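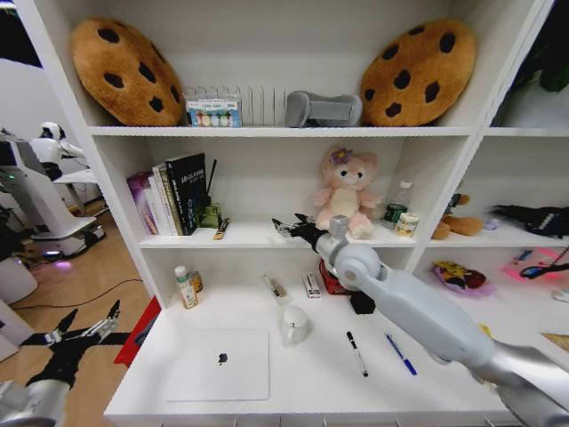
A location code identifies a place, and an item record identifies a thing. Keep the two in separate tables from the start. If the location is typed into the item record as free text, you will end up with "top shelf," "upper shelf" and "shelf 1" for the same spot, and no search will find all three. Items that are identical for practical purposes and stored on the same shelf share one record with a quantity field. The cookie pillows at the two ends of the top shelf are entered once, quantity 2, and the small toy box with the clear window between them gets its own record. Position along the shelf is not recorded.

The steps below set up a shelf inventory in Kuvetus 16. Older versions handle location tables differently and are not covered.

Before you start

You need edit rights on the Kuvetus file, a label printer that takes 12 mm tape, and a printed floor sketch of the room. Our site uses Nyberg tape in matte white. The gloss version reads poorly under ceiling lights.

Step 1. Define the code format

Use four fields separated by hyphens: room, unit, bay, shelf. A code for the Kista office looks like this:

KI-03-L-2

KI is the room. 03 is the shelving unit, numbered clockwise from the main door. L is the left bay (use R for right, and S for a unit with no center partition). The last digit is the shelf, counted from the bottom up.

Count from the bottom. Units are sometimes extended upward with an add-on section, and a top-down count would force you to relabel every shelf below it. Do not use the letters I or O anywhere in the bay field.

Step 2. Create the location table

Open File, then New Table, and choose Locations. Add one row for every shelf, including shelves that hold nothing yet. Set the Code column to Unique. Leave the Parent column blank for now — it fills itself when you run the import in Step 5.

Flat surfaces used for sorting also need a row. Give them the unit number of the nearest shelving and the bay letter T. Anything left on a T location overnight appears in the morning report. 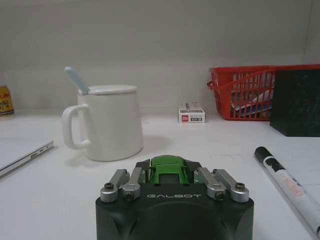 White tabletop against a plain light gray wall.

Step 3. Print and apply the labels

Export the Code column as CSV and load it into the label software. Set the font to a fixed-width face, with slashed zeros on. Cut the tape with a 2 mm margin at each end.

Wipe the shelf edge with isopropyl alcohol, let it dry, and apply the label flush left on the front edge of the shelf it describes. Do not put labels on the side panels. Adjustable shelves get moved, and a label on the panel then points at the wrong one.

Step 4. Decide what stays out

Set the scope before the first count. Kuvetus accepts up to 2,000 item rows in a single file, and performance drops well before that if each row carries a photo. Fixed equipment, furniture and building parts belong in the asset register. Plants are excluded as well: a potted plant beside a white door frame has no shelf to be assigned to, and the leaves will be over the label in a month anyway. Food, open stationery and personal items are left out. If an excluded class has to be tracked later, create a separate file and link it through the Pludel connector.

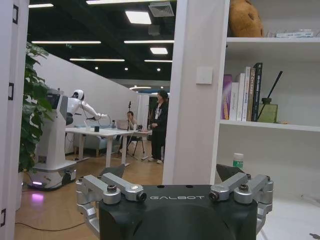 Loose items outside any shelving unit cause most of the errors in a first count. Walk the room once with the floor sketch and mark every object that is neither on a shelf nor in the asset register. Plants can be passed over under Step 4, like the broad-leaved one just inside the doorway. Everything else on the sketch needs either a shelf or an entry in the register before you go on.

Step 5. Run the import

Choose Data, then Import, and map the columns as follows:

Item name to Title
Code to Location (match on Unique)
Quantity to Qty
Notes to Memo

Tick Reject Unmatched. With this box off, Kuvetus creates a new location for every mistyped code and reports no error. Our first trial import had 87 rejected rows, nearly all of them with a lowercase L in the bay field — the match is case-sensitive.

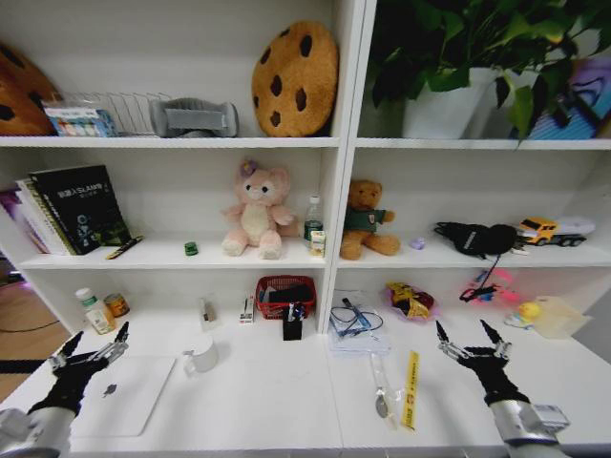
Correct the rejected rows in the source file, never in the import window, and run the import again from the top. Existing rows are updated and no duplicates are made as long as Title and Location are both unchanged.

Step 6. Schedule the recount

Under Tools, open Cycle Count and set the interval per room. Twice a year is enough for shelves that are rarely touched. Counts that come due in February can be moved by one month without resetting the cycle. T locations should be counted weekly.

Known problems

Label export fails if a code contains a trailing space. Run Trim on the Code column first.

Renaming a room code does not update printed labels or saved filters.

Last checked 16 September 2026.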